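Wear Testers Wanted: Women's Winter Boots and Ankle Boots

Delorme is looking for women to wear-test next winter's boots. The range has two ankle boots, a pull-on Chelsea and a knee-high with a side zipper. Testing starts in March and runs for six weeks.

Who can apply

You need to be 18 or older and wear a US women's 6 to 10, medium or wide. Half sizes are welcome. We are short on 9.5 wide and 10 wide, so please apply if that is you. You should be on your feet at least four hours a day, indoors or out. People who work in retail, food service, schools and hospitals have been good testers for us in the past.

Please do not apply if you have had foot or ankle surgery in the last year, or if you work for another shoe company.

What you will do

Come to our Cerosholm office for a fitting. It takes 45 minutes. We measure both feet and your calf, and you try two lasts. You go home with one pair.

Wear the boots at least five days a week. Fill in a short form each week on heel slip, toe room, zipper, lining and sole grip. Do not add insoles, waterproofing spray or polish. If a boot rubs badly, stop wearing it and call us.

At the end you bring the boots back. We cut them open to check the shank and the glue line, so testers cannot keep the test pair.
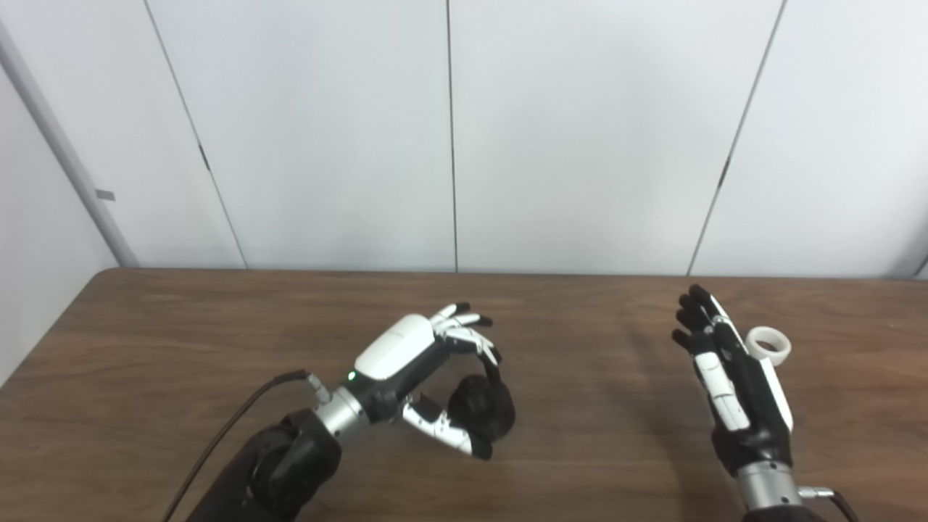

Pay is $292, sent by check after the last form and the return of the boots. If you leave early for a fit problem, you are paid for the weeks you finished. You also get a voucher for one pair from the finished range, up to $95. Parking at Cerosholm is free. Bus fare is paid back with a receipt.

How to apply

Write to Killian Leclerc, Fit and Wear, at the Cerosholm office. Give your shoe size, width, calf measurement in inches, the kind of work you do and the boots you wear now. Photos of the soles of an old pair help us see how you walk. Fittings are held between 10 a.m. and 6 p.m. Questions about pay go to Yannick Guérin in the same office.

1,654 views
99 shares

Related
Stitching Room Operator, Delen
Pattern Cutter, Part Time
Skondico Sandal Wear Test: Now Closed
How to Measure Your Calf for Tall Boots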